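The Quiet Pleasure of a Clean Bathroom

By Ebbe Eklund

Riet Van Acker puts the kettle on before she will talk about toilets. "People get embarrassed," she says, setting out two mugs on the counter of the guesthouse she has run for 21 years, "and a cup of coffee helps with that." The Menzies has bathrooms on every landing and one tucked under the stairs that guests always seem to find last, and she has cleaned all of them more times than she would like to add up, through busy summers and slow ones, and through one January when the pipes froze and she mopped the hallway in her winter coat.

She learned the work from her aunt, who kept house for a doctor's family and had firm opinions on nearly everything, bleach included. "She'd stand in the doorway with her arms folded and wait for me to miss a spot," Riet remembers, laughing. "And I always did miss one. It was the outside, down low, where the bowl meets the floor. You clean what you can see when you're standing up, and then you sit down in the bath one evening and look across the room, and oh dear!"

So these days she starts on the outside and works her way down to the tiles with a damp cloth, and only then does she lift the lid and reach for the brush. I asked whether the order really matters. She thought about it for quite a while, stirring her coffee, and said that it probably doesn't, but that she has done it that way for so long she would feel lost doing it any other.
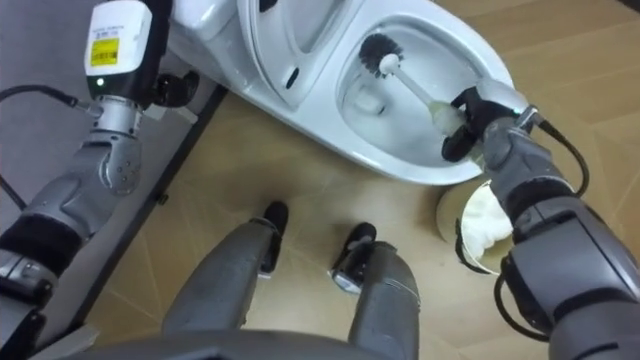 The brush itself is a subject she can warm to. She likes a round head with stiff bristles and a plain plastic handle, long enough that you can keep your sleeve out of things. "Go up under the rim first, all the way around, and take your time," she says. "Then the sides, then down into the water. My aunt used to scrub as if she was angry with it. I go slow — it's the same dirt either way."

When she is finished she rests the brush across the bowl under the seat and lets it drip while she does the mirror. She replaces her brushes every spring, all of them on the same morning, and admits that it's a bit of an occasion.

Her neighbor Ayman Geagea, who helps out when the house is full, prefers to do the floors first and has told her so. "We've been having that argument for years," she says happily, and gets up to see if there is any cake left.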